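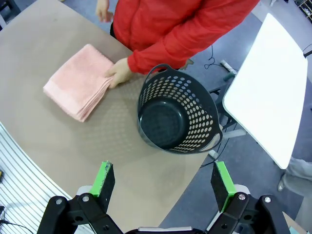

Famthorpe Household Words is a collection of everyday words for everyday things, gathered from people in and near Utdale, and I'm so happy to finally be sharing it! The interest is in the small stuff, the names that change from one street to the next. Take the folded pink towel on the table: depending on who you ask, it has been "doubled," "squared," "laid up" or "put by," and the basket full of little holes next to it gets even more names than that.

Version 2
Last updated: 04/09/2020

What's inside

words.csv – 1,475 entries, one word or phrase per row
places.csv – the street or village each entry came from
notes.txt – longer comments, typed up as people gave them

Each row in words.csv has the word, a plain meaning, a sample sentence and a place code. Spelling follows whatever the speaker wrote down. If they spelled it two ways on the same card, both are in the row with a slash between them.
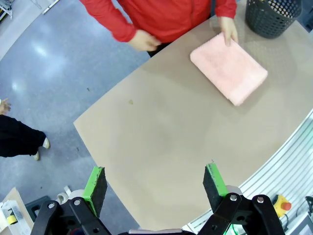 The cards came in by mail and through a drop box at the Utdale library. I typed every one of them myself, so the typos are mine (please report them!). Blank place codes mean the card didn't say, and I haven't guessed.

What's new

228 entries were added in April, nearly all of them kitchen and laundry words. There's a wonderful run of terms for the last dry thing on the line, and I can't wait for someone to map them. The old Mohmand word list is now merged in too – look for "M" in the source column.
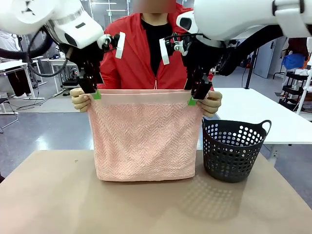
Odile Tranter

Known problems

Farm words are thin. So are words from anyone under thirty, and I'd love more of those. A few meanings are marked "unsure" where two cards disagreed, and "slump" has four rows that probably ought to be one.

The file opens fine in any spreadsheet program. Brerex, the little search script in the tools folder, ignores accents and capital letters, so "Café" and "cafe" come up together.

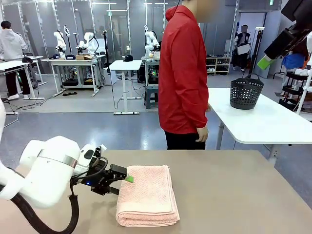 It doesn't handle slashes well yet, so search for each spelling on its own.

Using it

Free for any use, classroom or otherwise. Please credit Famthorpe Household Words and say which version you used. New words are always welcome, even if you only have one!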